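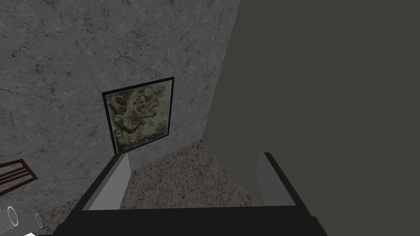
*Picture frame near the corner, green wall to the right*

# Keeping fat-soluble and water-soluble nutrients in stored vegetables

Storage losses begin at harvest and depend mainly on temperature, light and cut surface. The notes below cover leafy greens, beans and roots kept in a home refrigerator or freezer.

## Refrigerator

- Keep spinach and other thin leaves in the coldest drawer. Vitamin C and folate fall fastest in these.
- Do not wash before storage. Surface water speeds up rot.
- Leave roots whole and remove the tops. The leaves draw moisture out of the root.
- Cut only what will be eaten the same day.
- Potatoes stay out of the refrigerator, in a dark cupboard with some air movement.

## Freezer

Blanch green beans for three minutes in boiling water, then cool them in ice water for the same time. Blanching costs some vitamin C at the start but stops the enzymes that would go on breaking it down in the freezer. Use plenty of water: a large pot for 800 grams of beans, split into two batches. Drain well, spread on a tray, freeze, then bag with as little air as possible.

Tae-yang Ra tested bag labels for this page and recommends writing the date and the weight before filling. Ink does not take on a cold bag.
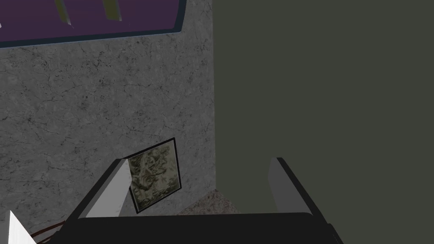
*Gray wall with a marble-like texture*

## Reheating

Frozen vegetables go into the pan or steamer without thawing. Thawing first releases liquid, and the water-soluble vitamins leave with it. Steam a 60 gram portion of spinach for two minutes. If liquid does collect, add it to soup or sauce.

Carotenoids in carrots and squash are less sensitive to heat. A small amount of oil at serving helps the body absorb them.
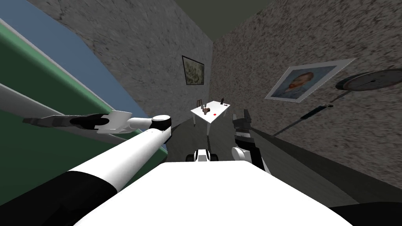 **Do frozen peas need to be blanched again before cooking?**

Store-bought peas were blanched before freezing, so a short steam or simmer is enough. Home-frozen peas are treated the same way if they were blanched when packed.

Notes revised by Jin-sol Joo, 13 April 2021.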